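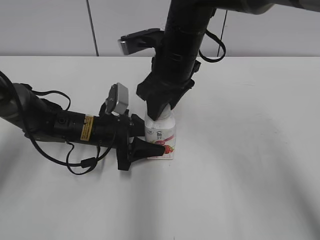

*Strawberry yogurt drink, the small carton with the folded top.*

I want to stick up for the little carton. I mean the small drinking-yogurt one with the peaked top, the kind that goes into school bags and desk drawers and the door of the fridge where the mustard lives. I've been buying them for years and I've got opinions about them, and since my household stopped listening to those opinions some time ago, you're getting them instead.

Let's start with the shape, because I love the shape. It's a house! It's a tiny house with a roof, and you open it by wrecking the roof. I can't think of another thing in my kitchen that is so plainly a drawing of itself. Give a four-year-old a crayon and ask for a carton and you'll get exactly this, two slopes and a box. A plastic bottle is a blob with a lid. A pouch is a pouch (I'll get to pouches). But a carton stands up straight on the counter about as tall as your hand and looks like it's waiting for a bus.

And then there's the strawberries. The one up top is a good case: mostly white, a small dark logo, a slanted band of pinky red and the strawberries tucked down in the bottom corner. That's plenty. I grew up with packaging that trusted you to work out what was inside from one picture of fruit, and I miss it terribly. Go and stand in front of the yogurt section at any big grocery store now and it's like being yelled at by a gym. Protein, in capitals. Grams of this, none of that. My favourite offender is Vostetti, who put out a drinkable yogurt in July with so many claims on the front that I had to turn it over to find out the flavour. It was peach. They could've just drawn a peach.

I did the arithmetic on my own habit once. I keep my grocery receipts (in an envelope, in a drawer, don't ask) and over one year I'd bought 138 small yogurt drinks. That's a lot of tiny houses. A friend pointed out that I could've bought big tubs of plain yogurt from Snorradóttir, which makes a lovely thick one, thinned it with milk, mashed in some berries and saved a pile of money. She's right. I've tried it. I did it properly for 19 days, with a jar and a funnel and a whole system, and I came out of it with a permanently pink dish rack and a grudge against funnels. The homemade stuff tasted better, too, I'll give her that. I still went back.

Why? Partly laziness, sure. But I also think a small carton is the right amount of something sweet, and it decides for you. I don't have the character to pour myself a sensible glass from a jug. If there's a jug I'll have the jug. With the carton you get to the bottom, the straw makes that rude noise and you're done, and you didn't have to be a better person to get there.

Now, the waste. I know. I've had this argument with myself in the recycling room more times than I'd like to admit. Plenty of cartons are paperboard with thin layers of other stuff in there to keep the yogurt from coming through, and whether yours gets recycled depends on where you live and how well you rinse. Our building takes them. My sister's town, an hour away, didn't when I last checked, and I think that's the actual scandal, if we're looking for one. It shouldn't come down to your postal code. I'd happily pay a deposit on every one of them, the way we do for other drinks, and haul them back in a bag like everybody's dad with his empties.

What I won't accept is being told the pouch is an improvement. The pouch! You can't stand it up once it's half gone, you can't see how much is left, you can't flatten it, and some part of it always ends up on your sleeve. I bought a box of 10 from Utetti when they were on special and found the last one behind the flour months later, puffed up like a little pillow. It went straight outside.

Opening a carton does take some skill, I'll admit that much. You push the wings back, pinch, and pull the spout forward, and if you've picked the wrong side you get a sad furry edge that never pours right. I pick the wrong side constantly. I also open them standing at the counter with one hand on the front to hold it steady, because a full one will tip if you go at it from the top with any enthusiasm, and strawberry yogurt gets into the gap beside the stove and stays there for the rest of your life. I speak as someone with a gap beside the stove.

So yes, they could be easier. Some brands have gone to a screw cap on the slope, and I was all set to hate it, but it's fine. It's handy in the car. It does spoil the roofline a bit, like a satellite dish.

The price is the bit I can't defend. They were cheaper when I started, everything was, and a multipack now costs enough that I catch myself doing sums in the aisle. Skokden, the discount place near me, had 18 for the price of a dozen last month, and I filled the bottom of the cart and then had to rearrange the entire fridge around them, colour by colour, strawberry at the front. The lettuce ended up in the cheese drawer. I'm down to the last row now and I've started hiding one behind the pickles, so if anybody from my house is reading this, it isn't there and don't bother looking.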